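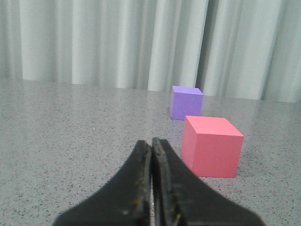 How often do the fingers on a two-finger gripper need to be changed?
Change them when the inner faces stop holding a smooth part without slip. In daily use on light parts, most customers reach that point after 17 weeks.

Vivholm V2 Replacement Finger Set

The V2 set is a pair of matte black fingers for the Vivholm V2 electric gripper. They also fit the older V1 body if you use the adapter plate, sold separately. Each finger is wide at the base, where it bolts to the carriage, and narrows to a rounded tip. The narrow tip lets you pick one part out of a group without bumping the parts next to it.

The set is made for light work: blocks, small cartons, caps, sample tubes and similar items. It isn't meant for sharp metal parts or anything hot. For those, see the Flikwood steel fingers.

What is in the bag
Left finger and right finger, marked L and R on the mounting side
Four mounting screws and two spares
One hex key
Printed setup card

Specifications
Finger length: 71 mm
Maximum opening on V2 body: 28 mm per side
Mounting: two screws per finger
Use: indoor, dry

Fitting

Turn off power to the gripper and move the carriages apart by hand. Take out the old screws and pull the fingers straight off. Wipe the mounting faces with a dry cloth. Put the new fingers on, start all four screws by hand, then tighten them a little at a time, going from one side to the other.

Turn the power back on and run the zero routine from the Setup menu. Don't skip this step. The controller keeps the closed position from the last set, and the new fingers will either press too hard or stop short.

When the routine ends, close the gripper and look at it from the front. A hairline gap between the inner faces is fine. If the gap is wider at the top than at the bottom, loosen the screws on one side, close the gripper at low force, and tighten again.

Cleaning

Use a soft brush first, then a cloth with a little rubbing alcohol. Dust and bits of material collect along the inner edges, and that is where grip is lost. Scuffs and light stains don't matter by themselves. Deep grooves do. Don't sand the faces.

Notes from customers

"We sort colored blocks for a training course and run the arm most of the day. The first set wore on the inside edge, lower than I expected. I now brush them at lunch and the second set is holding up better." Touran Zamani, Lullstead

"Good fingers. The setup card should say more about the zero routine. I fitted mine without it and spent an afternoon thinking the motor had gone." Behrouz Dehghan

The card was reprinted in March and now has the zero routine on the front. If you have the old card, write to us and we'll mail the new one free.

Ordering

Sets are sold as pairs only. Orders placed before noon go out the same day from the Jafarzadeh warehouse. Unopened bags can be returned within 28 days. Fingers that have been mounted can't be returned unless they are faulty.

For help with fit, ask for Tapio Hyvönen on the parts desk. Have the serial number from the underside of the gripper body ready. V1 bodies with a serial number starting in 7 need the longer screws, part V1-LS, and these aren't in the bag.

Page updated April 20, 2026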